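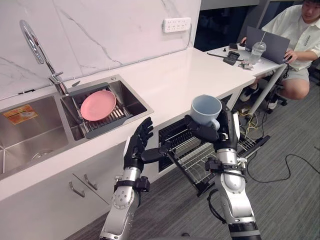

The second trailer for Skutonach came out in January and I have now watched it more times than I would like to admit. My niece is the reason. She is at the age where a two-minute clip is a complete film, and she wants it again before the logo has faded.

So I know it well. I know that the little bear falls off the ice at the 40 second mark, and that the song starts right after, and that the song is going to be in every grocery store in the country by the time the movie opens. What I don't know is whether there is a movie under there.

My doubts started with the first teaser. It had a frozen lake, a girl in a red hood, one line of dialogue and no jokes. People lost their minds over it. My friend Berenice Rosales sent it to me with a row of crying faces, and I'll admit the lake looked wonderful. The ice had a sort of milky depth to it that I haven't seen in animation before. But a lake is a lake. Any studio with enough computers can make you a lake.

Now we have the second one and it might as well be for a different picture. The girl has a name, Skera. She has a sidekick (the bear) and a rival (a boy with a sled) and a grandmother who speaks only in proverbs. There are three gags about the bear being hungry. Somebody gets hit in the face with a fish. The line from the teaser, the quiet one that everybody quoted, comes back with drums under it.

I have been here before. Two summers ago I told everyone who would listen to go see Fundale on opening weekend, on the strength of a trailer that was all wind and puppets and no talking. Fundale, you may remember, had plenty of talking. It had a villain who explained his plan twice. My brother-in-law Braulio Contreras still brings it up whenever I recommend anything, including restaurants.

The part that really bothers me is the 300 business. The studio keeps putting it in the press notes: 300 hand-painted backgrounds. Fine, but how long are they on screen? Painted by whom, and then run through what? I went through the new trailer with my thumb on the pause button and I could find 12 shots that looked like a brush had been anywhere near them. The rest has that smooth, buttery look that everything has now, where the snow and the fur and the bread all seem to be made of the same stuff. Maybe the paintings are in the parts we haven't seen. Maybe they were painted and then used as reference, and "hand-painted" is doing a lot of work in that sentence.

Brisa Chávez, who reads this blog and argues with me by email, thinks I'm being unfair. Her point is that trailers are cut by people who never met the director, and that a good film can have a terrible one. She's right about that. She also says that the grandmother's proverbs will mean something in context. I am less sure. One of them is "The river does not ask the stone." I have thought about this on several drives home and I still can't tell you what the river would have asked.

A few things I did like, to be fair. The sled chase is staged so you can tell where everyone is, and that's rarer than it should be. The bear doesn't talk, at least so far, and I hope they held the line on that. And there's a shot near the end where Skera sits down in the snow and just breathes for a second before the title slams in. If the whole movie had the nerve of that shot I would be first in line.

I'll be in line anyway, of course. My niece has already picked our seats at the Hutchins, in the second row, where the bear will be the size of a bus. She knows all the words to the song. I know most of them.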